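Wrist camera mount, third revision

The second revision of the mount lasted until the first long session. It was a single printed piece, clamped around the wrist, with the camera plate growing out of the side on a thin neck. The neck did not break. It flexed, and a camera that moves two degrees relative to the gripper is worse than a camera that falls off, because a camera that falls off gets noticed. I lost an evening of recordings before I compared the first and last files and saw that the fingertips had drifted in the picture.

Revision three is a pedestal with a tilted plate on top. The camera fastens to the plate with two black screws. The pedestal is wide at the base and has a generous fillet where it meets the plate. I printed it in white PLA because that was the spool on the printer. Napaporn Chuensuk, who shares the bench with me at the workshop, suggested printing it on its side so the layer lines run along the load and not across it. That change alone probably did more than the fillet.

The tilt angle took longer than the rest of the part. Too shallow and the lens sees mostly the back of the fingers. Too steep and it sees the tabletop a hand's width ahead of them and loses the object at the moment of contact. I wrote a short script that takes the lens position and the finger geometry and draws the field of view as a wedge, then picked the angle from the drawing. The script assumed the lens sits in the middle of the housing. It does not, so I printed the plate again.

Calibration is the usual procedure with a checkerboard. I move the arm through a set of poses, record joint angles and board corners, and solve for the transform between flange and lens. I keep 400 poses in the set, which is more than the solver needs, but the arm collects them unattended. The residual on revision three is stable from one session to the next. On revision two it was not, and I should have looked at that number sooner.

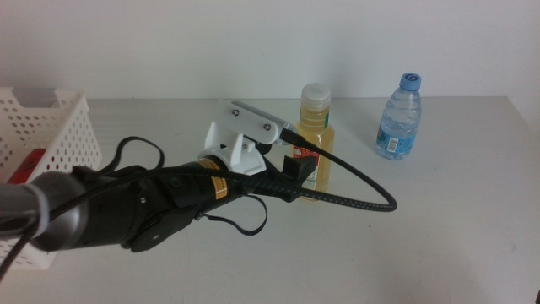

Cable routing is still the weak part of the build. The camera cable is braided and stiffer than I would like, and when it is tied down too close to the wrist it pushes back on the last joint. The torque is small but the controller sees it as an offset that changes with wrist angle. With a long loop the offset goes away and a different problem arrives, which is that the loop can sweep across the table and touch things. I have tried three arrangements:

Tied along the forearm with hook and loop strips. Neat, and the wrist lost part of its rotation range.

A printed cable guide at the elbow. It worked until the joint passed its middle position, then pinched.

A long free loop with a soft limit in software, so the wrist never winds more than half a turn from home. This is the one I am using.

Sakda Bunnag has a spring retractor on his arm and recommends it. I have the parts for one and have not put it together. The retractor adds a constant pull, which can be modeled, but then the payload estimate has to be redone and I would like to finish the grasp tests first.

The grasp tests use drink bottles. They are cheap, they differ in diameter and stiffness, and clear plastic is difficult for the detector, so if the pipeline handles them it will handle most of what I care about. Ribbed water bottles are the worst case. The ribs deform under the fingers and the motor current rises in steps instead of a clean edge, and the contact detector was reading the first step as a full grasp. I now require the current to hold above the threshold for 9 consecutive samples before the arm is allowed to lift. This adds a delay I can live with.

Logging goes to a program I call Pliltov, a few hundred lines of Python that write joint state, motor current and camera frames with a shared clock. The old version stamped frames when they were written to disk, so anything that slowed the disk showed up as camera lag. Frames are now stamped on arrival. The current dataset is 1,884 grasp attempts, and I threw out everything recorded on the revision two mount.

Open items for June:

- put together the retractor and measure its pull over the full range
- reprint the plate in PETG, same geometry
- replace the wrist soft limit with one that accounts for elbow position
- publish the mount files, once the screw holes no longer need to be drilled out by hand

Thu Quan asked whether the mount fits other grippers. The plate and pedestal should carry over unchanged. The base is cut to my wrist flange and will need a new hole pattern for anything else.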